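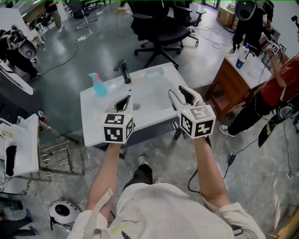

Hard Water, Part Two: Scale, Flow and the Cartridge I Should Have Skipped

July 16, 2021

The water in this house comes from a municipal well and arrives very hard. In the last post I covered testing. This one covers what the hardness does to fixtures, what I did to the bathroom plumbing, and which parts were a waste of money.

Scale is mostly calcium carbonate. It stays dissolved while the water is cold and under pressure, and comes out when the water is heated or when it evaporates. That gives two separate problems. Inside the water heater, scale settles on the bottom of the tank and insulates the burner from the water. At the faucet, it forms wherever a thin film dries: the aerator screen, the base of the spout, the drain flange. The two need different treatment, and a lot of advice online mixes them up.

Start with the aerator. A partly blocked aerator looks exactly like low pressure, and I spent an evening in June checking shutoff valves before I thought to unscrew it. Test it this way. Take the aerator off, open the cold side fully and time how long it takes to fill a pitcher. Put the aerator back and repeat. If the two times are far apart, the screen is blocked. They will never match exactly, as the aerator contains a flow restrictor and is supposed to slow the water down.

Plain white vinegar dissolves the deposit. I soaked the parts in a jar overnight, then went over the screen with an old toothbrush. Keep track of the order the parts come out in. Mine has a rubber washer, a restrictor disk, a fine screen and a housing, and with the washer in last it leaks around the threads. I got this wrong twice.

Do not leave vinegar on natural stone. It etches marble and limestone for the same reason it removes scale. It is also hard on some plated finishes if left too long. For the spout I wrap a paper towel wetted with diluted vinegar around the base, check it every few minutes, and rinse.

The single-handle faucet in the bathroom is a Karnier, installed by a previous owner. It had become stiff between warm and hot. I assumed the ceramic disks were worn and ordered a replacement cartridge. When I pulled the old one, the disks were fine. The stiffness came from a ring of scale on the brass where the cartridge seats, thick enough to feel with a fingernail. I cleaned it off with a nylon pad, put silicone grease on the O-rings, and reinstalled the original cartridge. The handle now moves freely. The new cartridge is in a drawer — it cannot be returned once the bag is open.

If you do this job, close the drain before you start. The set screw is small and the drain is directly under it.

The larger question was whether to treat the whole supply. I compared two units, the Aquino and the Kudix. The Aquino is a conventional ion-exchange softener. It swaps calcium and magnesium for sodium and needs salt, a drain line and an outlet. The Kudix is sold as a salt-free conditioner. It does not remove hardness. It is meant to make the minerals form small crystals that stay suspended, so they do not stick to pipe walls. A standard hardness test reads the same before and after it, which makes it awkward to verify at home.

I bought the Aquino. The deciding factor was that I can test the output with a kit and know whether it is working. It is set to regenerate after every 2000 gallons, and at our rate of use that means every 9 days. The outdoor spigots and the cold line to the kitchen sink bypass it. Splitting those off took most of the labor, and it is the part I would plan first if I did it again.

Results so far are limited. I put 5 drops of treated water on a clean mirror, let them dry, and got a faint film that wiped off with a dry cloth. Untreated water left white rings that needed vinegar. Soap lathers with much less, and it takes longer to feel rinsed off, which some people dislike. I am used to it now.

Existing scale in the heater is still there. Softened water may loosen some of it over time, but I would not count on that. I flushed the tank through the drain valve and got a lot of white grit, then a slower trickle, then grit again when I opened the cold inlet in short bursts to stir the bottom. I stopped when a bucket came out clear. The valve now drips slightly — a brass cap on the hose thread has stopped it for the moment.

Next on the list is the anode rod. Softened water conducts better and can use up the rod faster, and I have not looked at this one since moving in. I need a longer breaker bar before I try.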